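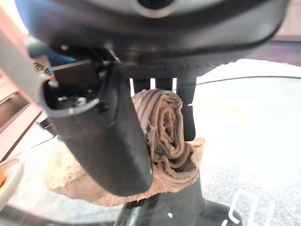 What does Moroz do all day?
We collect examples. A person steers a robot through an ordinary chore, we record the whole thing, and a learning system studies the recordings until it can make its own attempt. Then we find out what we forgot to teach it.

Colleen Turcotte and Aurélien Sabatier started the company after 2 years of writing rules for towels. The towels won. Today 9 of us share a floor in Lidlow, where rolling up a cloth counts as a full morning and folding one can fill a November.

Every new operator trains for 3 weeks before their recordings count. Fumbles are kept and labeled, including Aurélien's, which have their own folder. A model that has only seen perfect grasps has no idea what to do after a bad one.

Our recording software is called Tidon. It was named late on a Friday and we have learned to live with it.

We take on household and kitchen tasks, mostly soft things, for teams that train their own models. Projects run 6 weeks or longer. To ask about one, write to Colleen. She answers faster than the robots do.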